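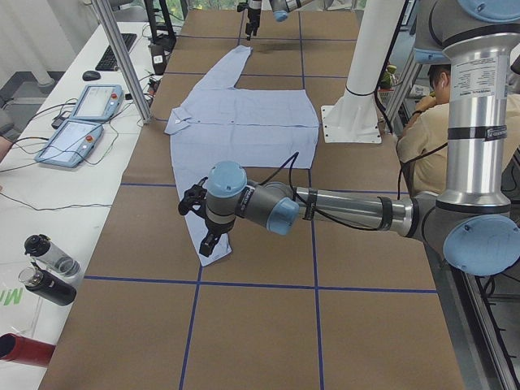 14 December 2021 — call bell log work, Sandale

Second pass at the call bell export from Sandale (the care home, 3 floors). Judite Leitão sent the file last night after the home's manager signed off on it with resident names taken out. Room numbers are replaced by letters. Only Olga has the key, and it stays with her.

File has 1,024 rows. Si-eun ran the cleanup script this morning and we are left with 646 usable calls. The rest went as follows:

- test presses by maintenance, all in one block, easy to spot
- double rows where the panel logged the same press at the bedside and again at the hall station
- calls with no reset time, so no way to get a response time out of them

I am not happy about dropping the last group. A call with no reset could be a bad contact in the wall unit, or it could be a call that staff answered and forgot to clear, or one that went on so long that the system closed it by itself. Those are very different things for a resident. Martim says the Lirnell panel writes a separate code when it times out, but the code column in our export is blank. Asked Judite if the full export can be pulled again with that column on. She will try when the night lead is in.

Clock problem: the second floor panel is behind the other two. Pascal found it by comparing the fire drill entries, which should all carry the same time and do not. Response times on that floor are fine since both ends come from the same clock. Anything that compares floors by time of day is off. Fixed in the script with a shift, marked in the header. Do not apply it twice. I did, before lunch, and lost an hour to it.

First look at the response times, by shift:

Day shift is steady. Evening has a long tail, nearly all of it during supper, when most of the aides are in the dining room. Night is short for most calls but with a few very long ones, and those sit on the second floor. Too few to say anything yet.

Olga pointed out that supper is also when the residents who eat in their rooms call most, to have trays moved or to get help cutting food. So more calls and fewer people in the hall at the same time. She used to work evenings at Cordeiro and they kept one aide out of the dining room for this. Would like to know if Sandale ever tried it. Not our place to suggest it yet.

Pendants: the Atley pendants log under the resident and the wall buttons log under the room. Si-eun joined them by hand for the first floor. Needs a proper lookup table before we go further. Martim to write it.

Charts redone with medians. The averages were being pulled around by the night calls and made the whole home look slow, which would be unfair to the staff if the page got passed around.

To do:
- new export with code column (Judite)
- lookup table, pendants to rooms (Martim)
- ask who sets the panel clocks and how often (Pascal)
- rerun everything with the no-reset calls as their own group (me)
- draft one page for the home's March family meeting, no floor comparison in it

Raw file is on the shared drive, read only. Work from the copy.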